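Home | Projects | Checklists | Data Releases | Contact

Plundov Simulated Grasp Set: Pre-Release Inspection Checklist
Unano, data collection. Revision 7. Completed 11th April.

Scope: wrist-view episodes recorded in the Rajan outdoor scenes. Each item is marked PASS, FAIL or HOLD. A HOLD does not block recording but blocks release. Comments are required for anything other than PASS.

1. Episode count matches manifest. PASS
Manifest lists 2,343 episodes. Directory listing agrees.

2. Every episode carries a scene seed and a task string. PASS

3. Joint states and image stream share one clock. PASS
Comment: checked at the first and last step of each episode only. Drift inside an episode is covered by item 9.

4. Gripper state logged as a continuous value. HOLD
Comment: 692 episodes from the first batch store open/closed as a flag. Width can be recovered from the joint log. Conversion script is written but not reviewed. Do not mix the two formats in one training shard.

5. Wrist view renders at full quality, no missing textures or untextured meshes. PASS

6. Target object identifiable in the wrist view during approach. PASS with comment
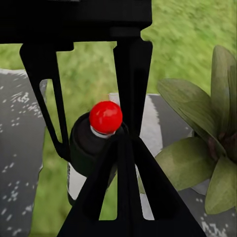
Occlusion by the gripper's own links is expected in this view and is not a fault by itself. The inspector should confirm that enough of the target remains exposed for a labeler to mark it without referring to the overhead view. In the bottle scenes the glossy red ball on top is the most reliable feature, even with a solid finger section close to its right edge. The white area lower on the side is usable as a second cue, though the slanting arm of the lower finger structure can hide part of it. Dark body against dark finger is the weak point: do not trace the object outline through the links. Mark visible pixels only and set the occlusion field by hand.

7. Segmentation masks separate gripper from target. FAIL
Comment: black-on-black boundaries leak in the bottle scenes. Masks must be exported from the renderer's instance buffer. Color-based masks are not accepted for this object. Re-export, then repeat this item in full.

8. Foreground plants assigned their own class. PASS
Comment: leaves were merged with grass in revision 6. Corrected.

9. No dropped or repeated steps. PASS
Comment: 2 episodes had repeated steps at reset. Both removed before the count in item 1.

10. Failed grasps kept and labeled as failed. PASS
Comment: do not delete these. The Zultside policy is trained on both outcomes, and the success field must come from the simulator contact report. A closed gripper is not evidence of a grasp.

11. Collision meshes match visual meshes for all graspable objects. HOLD
Comment: bottle mesh not yet compared. A simplified cylinder is acceptable for the body. The top needs its own collision shape if the task string refers to it.

12. Train and test splits share no scene seeds. PASS

13. Camera intrinsics and wrist offset stored per episode. PASS
Comment: stored once per batch is no longer accepted.

14. Lighting seed varied independently of object pose. PASS

Result: not cleared for release. Items 4, 7 and 11 open. Next inspection in May, or earlier if the mask export is finished. Recording may continue under the current configuration.

Comments (3)

gripline: For item 4, are you storing commanded width or measured width? They differ once the fingers touch something.

Unano data collection: Measured. Commanded width is in a separate field. Will add a line to the next revision.

mk_sim: We had the same leak as item 7 with dark parts. The instance buffer fixed it, but check that anti-aliasing is off for that pass or you get mixed IDs along the edges.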